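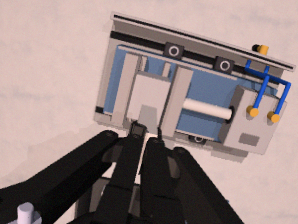

Hard water scale in a combi boiler: descale or replace the plate heat exchanger?
Forum: Heating and Hot Water

gusitz_heat
Tap water goes hot, then lukewarm, then hot again. Radiators are fine. The unit is a Stalside combi, nine years old. Water hardness at the house is 309 ppm on a test kit. No softener and no inhibitor on the potable side. I replaced the hot water sensor in October and the symptom did not change. Is the plate exchanger worth descaling, or should I fit a new one?

Orkham
Classic scaled plate. The burner hits its limit, cuts out, and relights when the water cools. Log the flow temperature with a tap open. If it climbs fast and trips while the tap stays lukewarm, you have your answer. Descale it. Citric acid, warm, circulated with a small pump for 90 minutes, then flush until the pH matches the supply.

vroman
Disagree on descaling at that age. Acid takes the easy path. Channels that are fully blocked stay blocked, because no flow reaches them, and the open ones get cleaned twice. You measure a better pressure drop and think the job is done. Fit a new plate and new O-rings.

Orkham
Reverse the flow every ten minutes and most of the channels open up. I have done this on my own unit 2 times and it held for years both times.

vroman
Your water is probably softer than his. At 309 I would not expect years.

Tamara Rusu
One thing missing so far: check the cold inlet filter and the flow restrictor before you touch the exchanger. Too much flow on a cold morning also gives lukewarm water, and it costs nothing to rule out. Measure liters per minute at the kitchen tap and compare with the rating plate.

gusitz_heat
Filter was clean. Flow is within the rating. Logged the flow temperature this morning: it climbs quickly, burner cuts, water goes lukewarm, relight. So it is the plate. I will pull it this weekend. Order of work for anyone to check:

1. Isolate gas, power, cold inlet and both heating valves. Let the unit cool.

2. Drain the boiler from its lowest point and open a hot tap to empty the potable side. Put a towel over the control board — the plate holds more water than you expect.

3. Remove the two screws, slide the plate back off its ports and lift it out. Note which way up it was. 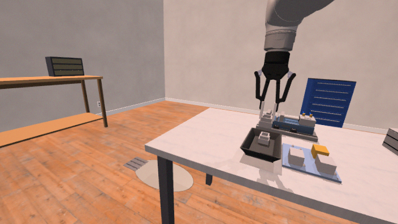
4. Clean the port faces, fit new O-rings with silicone grease, and offer the new or descaled plate up square to the ports.

5. Tighten the screws evenly, refill slowly, vent, and check for weeping with the system cold and again with it hot.

vroman
Step 3, check your manual. Some versions have the screws entering from the front and they seize. Penetrating oil the night before. Step 5, top up the heating inhibitor too. Draining threw some of it away.

Orkham
Agree with both of those. If you go the acid route, never put it through with the plate still in the boiler. It will sit in the diverter valve.

Tamara Rusu
Whichever way you go, the scale will come back at that hardness. Set the hot water to 50 C instead of 60. Deposition drops off a lot.

vroman
Or fit a softener. Lower temperature slows it down, but he will still be in there again.

gusitz_heat
Ordered a new plate and O-rings from Gavrilă. Softener will have to wait. I will descale the old one on the bench anyway and keep it as a spare.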